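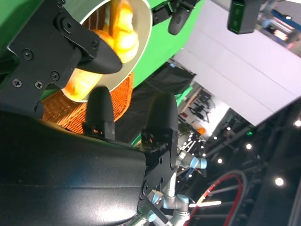

Un recipiente redondo de color blanquecino.

Ciencia para peques > Formas y figuras
Inicio | Temas | Juegos | Glosario

¿Por qué ruedan las pelotas?

Una esfera es redonda por todos lados. Cuando está en el suelo, lo toca en un trozo muy pequeño. Por eso basta un empujón suave para moverla. Un cubo se apoya en una cara entera y cuesta más.
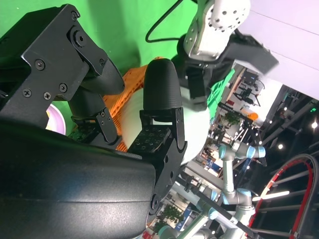
Un objeto blanco con forma de esfera.

Un círculo es plano, como un dibujo en papel. La esfera tiene volumen.

Temas relacionados
- El cilindro y el cono
- Qué es el volumen
- La Luna y sus 2 caras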